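**Workshop notebook, Larbridge — June 25, 2025**

Subject: moisture readings on the Skunance parish registers, second round.

The registers were returned to the bench this morning after their rest in the drying store. Volume 31 has settled well. The boards lie flat and the spine no longer pulls when the book is opened to the middle. Volume 42 remains a concern: the last gathering is still cockled along the lower margin, and the old paste lining has lifted at both ends.

Readings were taken at the head, fore-edge and tail of each volume, in that order, and entered on the blue cards. Colleagues are asked to keep to this order. The November cards were filled in tail first and cannot be compared without rewriting them.
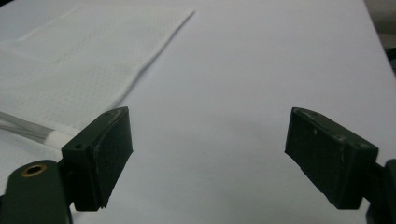 The lining of volume 42 will be removed dry as far as it will go. A poultice should be used only on the two strips nearest the joint, where the paste is thickest. The ink on folio 661 failed the spot test and must be kept clear of any moisture. It has been marked with a slip of blotting paper, which is to stay in place until the volume leaves the workshop.

The Van Damme repair tissue was tried in both weights on spare leaves. The lighter one disappears well on the thinner stock but tears when lifted from the paste board. The heavier is easier to handle — though it shows a hard edge under raking light unless the margin is feathered by hand. The heavier is preferred for the spine folds, and the lighter for losses within the text.

Donport have asked whether both volumes may travel together. The reply is to be that volume 31 may go when its box is ready, and that volume 42 has no date as yet.

Outstanding: box measurements for 31; fresh wheat starch paste; new cards, as only 2 are left in the drawer.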